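Notes from the Spare Room

I have been promising you a piece about paint for months, and since most of you will be sitting around today in new socks with a plate of leftovers, I figured it was time. December 25, 2019, and I am writing about paint. Merry Christmas!

It started in October, when I decided the spare room had to stop being yellow. It was yellow when we moved to Clurport and it stayed yellow through two kids and one very sick cat. I thought I'd be done in a weekend. I bought a can of something called plain gray, put one coat on the long wall, went to bed feeling terrific, and woke up to a wall that was lavender. I'm not kidding. My sister came over and asked if we were having a baby.

So I drove over to the paint counter at Thakur in Bresbridge (if you go, park behind the building, the front lot is hopeless) and got to talking with Denise Inskip, who mixed the stuff. She wanted to know which way the window faced before she would even look at my can. North, as it happens. She told me north light is cool and a bit blue, so a gray that looks fine in the store can go purple or icy at home, and then a warm bulb comes on at night and pushes it the other way. She sent me home with 3 sample pots and strict orders not to brush them straight onto the wall.

What you do is paint a big piece of poster board, two coats, leaving a border of white around it. Then you move it. Stick it by the window, then in the darkest corner, then down by the baseboard next to the floor. Look at it at breakfast and look at it again with the lamps on. I went around the house holding mine up like a protest sign, and I swear it was 4 different colors before lunch. 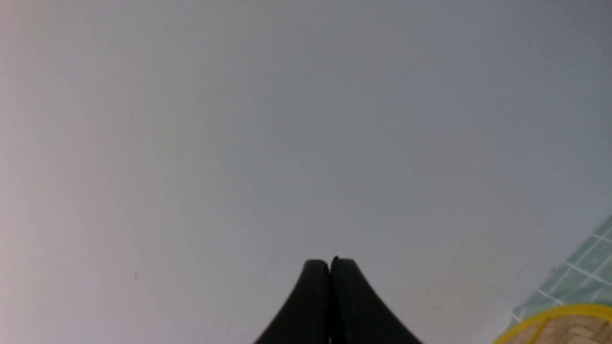
One gray, pinkish on the left and bluer toward the upper right.

Once you start noticing this you can't quit. I spent a whole dinner at my brother-in-law's in Farkcombe staring at his hallway ceiling. It's white! Except over the stairs, where the red carpet bounces up onto it and it's pretty much the color of a shrimp. He says it has always looked white to him and would I please pass the potatoes.

The other thing I learned is about sheen. Flat paint hides lumps and old patches, but it scuffs if you so much as walk by with a laundry basket. Eggshell wipes down better and shows more of your bad sanding. I went with flat in the spare room because my sanding is truly bad, and eggshell on the door side where people drop their bags.

I ended up picking the warmest of the three samples, a gray that looked almost like oatmeal in the pot. On the wall it's just gray, which is all I ever wanted. The long wall took an extra coat to cover the lavender, and there's still a bit of it behind the radiator that I couldn't get the brush into.

A few of you asked about rollers after the last issue. I used a short nap one and was happy with it. Wrap it in plastic between coats and you won't have to wash it every time. I'm doing the bathroom next, and if anyone has gotten old wallpaper glue off without losing their mind, please write and tell me how.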